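Sarkia workshop notebook – natural dye and binder bench
6/24/23
Print this page | E-mail to a colleague

Back at the tempera recipes today, and I must say it was lovely to have the windows open at last and the smell of linseed going out instead of round and round. Hazel had left me the ochre from Praletville, ground far finer than the March lot, and it took up water beautifully. I mulled it for 30 minutes on the glass slab, which was probably more than it wanted, but I was enjoying myself.

Yolk and water went in equal parts to begin with, then a touch more water when the brush started to drag. Two coats on the small gesso panel (no. 497). The first went on streaky – my fault, I'd loaded the brush as if it were oil – and the second sat down nicely over it. Ashraful thinks we should try a drop of white vinegar in the yolk to keep it a day longer, and I'd like to see that done side by side with a plain one before we argue any more about it.

Eggs and the pink tray:
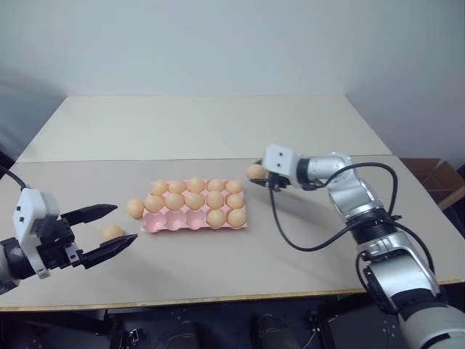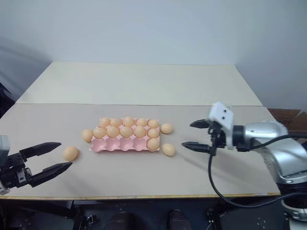 The Savolainen panel can wait until the gesso has been rubbed down again, as I could still feel a ridge along the left side with my thumb. Hazel, if you're in before me, please use the worn paper and go gently. I've put 85 grams of the ochre in the tall jar with the label facing out, and the rest is still in the bag. Must order more muslin.

2 comments | 2 shares

Recent entries
Rabbit-skin glue, second soaking
Brivus green over a warm ground
Cleaning the glass mullers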